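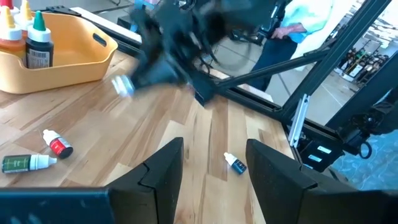
Dropper bottles and the yellow basket on the butcher-block table, Arnlow studio.

Storage of small-volume colorants: revised procedure

The Arnlow studio has changed how dropper and squeeze bottles are stored between sessions. The previous practice, in which bottles were returned to the drawer in any position, is withdrawn. The new procedure takes effect in April and applies to all users of the shared bench at Arnlow and Lerkdale.

Bottles are stored upright in the plastic basket, cap up, label facing out. Squeeze bottles with pointed tips go in first, along the end away from the handle. Dropper bottles fill the remaining space. A bottle on its side is acceptable during sorting, provided the cap is closed. Before a bottle goes back in, wipe the neck and seat the cap fully — a cap that turns further under light pressure was not closed.

Sorting is done on the open table. Lay out the full set, check each label, and set aside any bottle that cannot be read. Unlabeled bottles are held for 11 days on the Endgate shelf and then discarded. Cap color is not a reliable guide to contents, as several lines use a white cap throughout. Use the label.

Stock lists remain in the Illés binder. Enter the name, size and date opened for each bottle. Anything with less than a quarter left is marked for reorder.

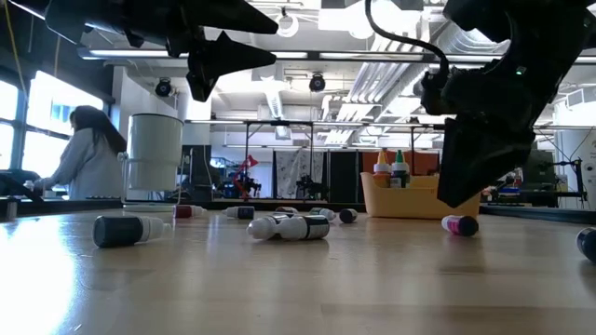 Ratree Srisuk asks whether the large droppers need to share a basket with the small ones, as the small ones tip over whenever a large one is lifted out. She would prefer a divider, or a second basket for anything under 32 ml.

A divider will be tried at Lerkdale first. Comments on the fit go to Alfie Bunting, with the bottle size stated.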